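Re: [Pridell-guests] Washing at home or sending out?
From: Jayanthi Sastry
Date: Friday, October 27, 2023

Dear all,

Thank you for the many replies. I put my answers under the points of the earlier message, and one picture first, with the plaid sheet on the bed. 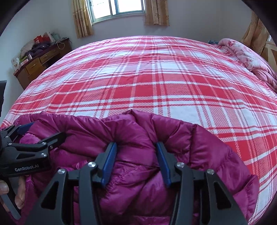 1. Cost

> We have four rooms and we pay Marnomico 232 every month for
> the sheets and towels. Is it cheaper to wash them yourself?
> My husband says yes, I am not so sure.

For me it is cheaper, but the first year was not. I bought a used machine from Kordestani for 400 and after this I paid 63 for a new door seal. A new machine of the same size was 2,000, so I am still content. Please count also your own hours. In August I was ironing every evening until ten.

2. Colors or white

> Do you all use white? Warkitz told me that white is the only
> serious choice for guests.

I do not agree with Warkitz in this. White you can wash very hot, that is true, and all the pieces match each other. But make-up and sun cream stay visible on it. On a checked pattern a small old mark does not disturb the eye. I wash red things alone the first three times, at a low temperature, and I never put them together with the towels.

3. Drying

> And where do you dry in winter?

In the attic, on lines, with the small window open. A double sheet needs two days there – sometimes three when there is fog. For this reason I keep three sets for each bed. With two sets I was always late.

If somebody knows a good soap for hard water, please write to the list. The one I use now leaves the pillowcases stiff.

With kind regards,
Jayanthi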